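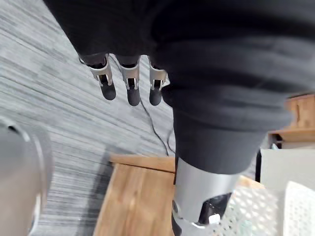
Striped carpet, week two

Jun 14, 2025

So the grey carpet is staying! I went back and forth on it for ages (Marlina wanted something plain, I wanted anything that hides crumbs) and the fine streaky lines won in the end. Light grey, white and a bit of charcoal all mixed together, so it goes with pretty much everything we own.

I've been sorting the black fabric too. There's miles of the stuff and it creases if you so much as look at it — big thick folds, every time. My plan was to iron the lot and cut it into 10 pieces for cushion backs, but Pin-yu reckons I should steam it on a hanger and save myself the bother. She's probably right. I'll try one piece her way first.

Still to do: the box of odds and ends by the door, and finding my good scissors. The cushions can wait until July.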